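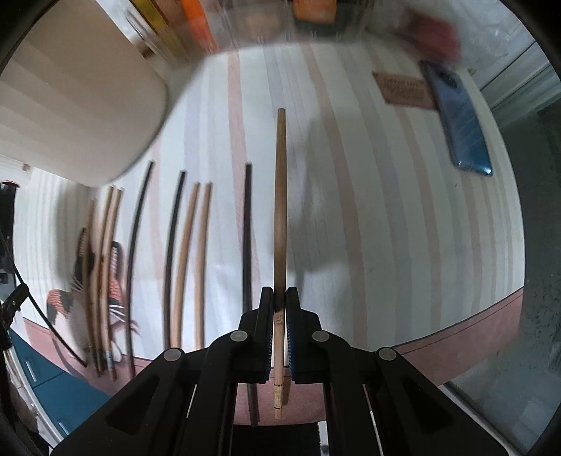 Workshop notebook, tape and mixing room
August 20, 2022

Third full day on the Voto record. Seven tracks in the session, five of them more or less arranged. Worked with Iresha until she left at four, then alone.

Türkmen (track two)

Started here as it was the one bothering everybody. The vibraphone line sat on top of the bass and the two were fighting in the low mids. Tried a cut at 267 Hz on the vibes first, fairly narrow, 3 dB. Cleared the mud but took the body out of the long notes in the second section. Backed it off to 2 and moved the bass part down an octave for the first eight bars only. Much better. The bass now comes up to meet the tune when the brushes enter, and the cut hardly matters.

High-passed the string pad at 200. It had been left wide open since the demo and there was a lot of rumble in it, most of it from the old sampler. Left the pad in mono. Rocío prefers it wide, so I've kept her stereo version muted underneath, named "pad RN wide". Please don't delete it.

The spoken bit at the end is still too loud. Pulled it down twice and it is still too loud. Might be a tone problem: there's something hard in it near 3000 Hz. Will listen again with fresh ears.

Wondberg (track four)

Tempo question settled. It was at 88 and dragging when the drums came in, which made no sense until Parvathi pointed out that the loop had been cut a hair long. Recut it and dropped the whole thing to 85. It now feels quicker at the slower speed. Everything recorded before today has to be nudged to fit. Done: bass, both organs, shaker. Not done: guitar, the bell part, Kamrul's backing vocals.

The organ has a click on the second beat of bar 41. Looked for it in the edit and couldn't find one, so it must be in the recording. We can cover it with the cymbal or play that bar again. I'd play it again. The organ is still set up and the drawbars are written on the tape stuck to the lid.

Tape echo
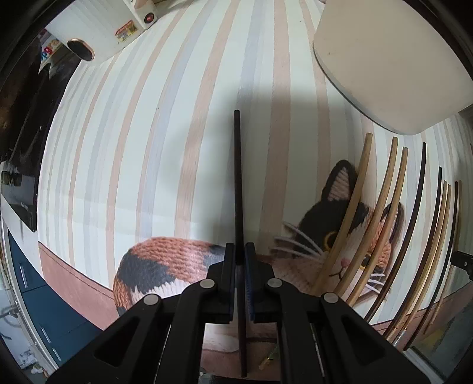 The echo machine is running slow again. The repeats come out noticeably flat on held notes, which is fine for the drone on Woltham and no good for anything else. Cleaned the heads and the pinch roller, put a new loop on, and ran it for half an hour with nothing going through. Slightly steadier afterwards. The motor also hums more on the fast setting than it did in March.

For now:
- use it on Woltham only
- print the effect to its own track every time, with the dry sound kept
- feedback knob up to six and no further, it runs away after that
- switch it off at the back when finished, the front switch sticks

Shiuli has a spare motor from a different model which may fit. She'll bring it when she next comes in.

Woltham (track six)

Recorded four passes of the drone through the echo. Pass three is the keeper. Pass one has a nice wobble at the start that could be used as an intro if we want the track to open cold. Two and four are dull.

Kamrul wants a real flute over the middle section in place of the keyboard one. I agree, but the part as written goes below where a flute will play, so somebody has to rewrite the last two phrases first. He has the chart.

Also tried taking the drums out altogether. Iresha liked it, I didn't. Bounced both versions for everyone to hear at home. They're in the shared folder as "Woltham A" (drums) and "Woltham B" (none). Both are rough, no fades, and the left side of B is a bit low.

Left over

- Headphone amp: channel three crackles when the knob is turned. Use one, two or four.
- Bring back the long jack lead that went out with the live kit.
- Backed up to both drives at 18:40. The second drive is getting full and there are old sessions on it that Parvathi can probably clear.
- Ask Rocío for the words to track seven, or at least a title. It is still called "new slow one".

Next time: the rest of the nudging on Wondberg, replay the organ bar, then the spoken bit on Türkmen.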